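Two months with the Turnero home simulation kit

I have been using Turnero since December, and a few people have asked whether it is worth paying for. I build tidy-up behaviors for small floor robots, mostly on my own, and I wanted somewhere to test them without rearranging my apartment every evening. What follows is what I found, good and bad.

Turnero is a set of simulated rooms with a scripting layer on top. You pick a room, place your objects, set a task, and run it as many times as you like. The base kit has 16 rooms. The larger one, which I don't have, adds kitchens and a garage. The company is called Swai, and they sell the kit by the seat, with a trial that lets you run 100 episodes before it locks.

Installing it took most of a Friday evening. The download itself was fine. The trouble was the license tool, which refused to find my graphics card until I updated the driver and restarted twice. After that it has started every time.

I spent most of my time in the bedroom. My test task is a simple one: find the ball on the floor and go to it. I started there because a ball is easy to describe and easy to score, and because a bedroom gives you furniture to get around without being a maze.

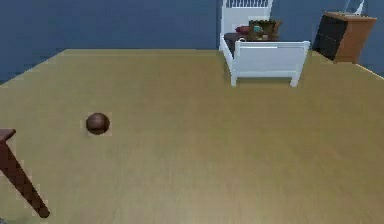 Moving the ball between episodes is a single line in the script. You give it an area of floor and it picks a spot. You can also fix the spot, which I do when I am chasing a bug. Starting the same episode again from the same seed gave me the same run each time, and for me that was the main reason to keep going past the trial.

The physics are decent. Rolling is believable on the wood floor. On the rugs it is less so, and I turned the friction up by hand after watching a few runs where nothing slowed down the way it should. The setting is in the material file, and the manual covers it in one short paragraph near the back.

Speed depends on what you render. With the camera on I got around 80 episodes an hour on my desktop. With it off the number was much higher, but I need the camera, so I stopped measuring.

I also tried Prurkuvlow for a week, mainly to compare. It looks better. The light is softer and fabrics look like fabrics. It was also slower on my machine, and changing a room meant opening a separate editor. If you need pictures for a presentation, I would look at that one first.

Support has been fine. I wrote in about the friction problem and got a reply the next morning from Ebony Ashby, who sent me a corrected rug file and told me which release would include it.

The seat costs $352 a year. For a hobby that is a lot — I thought about it for a couple of weeks before I paid. I plan to renew if they add a hallway, and I have asked them for one with a door that opens.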